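Search this site Enter keywords Go

Facilities Notes: Care of the Kitchen Cell at Stoton

The Stoton kitchen cell, which handles toy food and plastic dishes on a white tabletop, is now maintained under a written schedule adopted in June. Operators inspect the gripper fingers before each shift and tighten any loose screws. The fingers are removed for a full cleaning after 200 hours of operation.

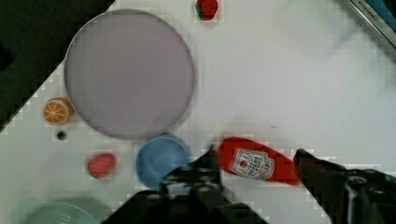

Hovik asked whether the wrist camera should be checked at the same time, as a small shift in its mount can upset every grasp that follows. The schedule has been amended accordingly, and the camera check now comes directly after the finger inspection.

Cables on the arm are examined along their full length each week. Any cable that shows wear is replaced before the cell is returned to service.

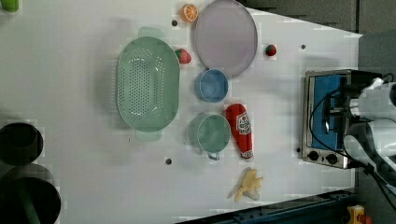 Replacement cables are held in the Cotero storeroom and must be signed out. Three sets are kept in stock, and the arm must be powered down before a cable is disconnected.

The layout of the table is restored from the printed plan at the start of each shift. Items that have become scratched or faded are exchanged. 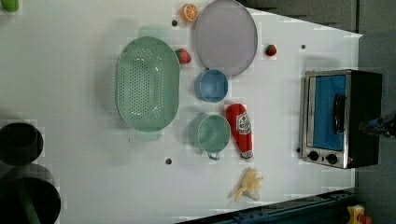
STONTON ANNEX, 2025-11-26

Calibration of the overhead view will be repeated after any work on the arm or the table. Staff should allow 15 minutes for the procedure and record the result in the cell log.
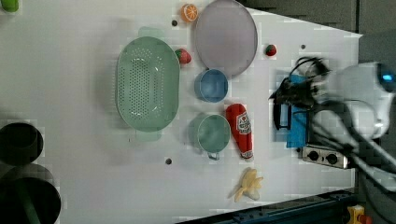 By the Ung Laboratory Support Office

Requests for repair should be submitted through the support desk. The next full service is due at 700 hours.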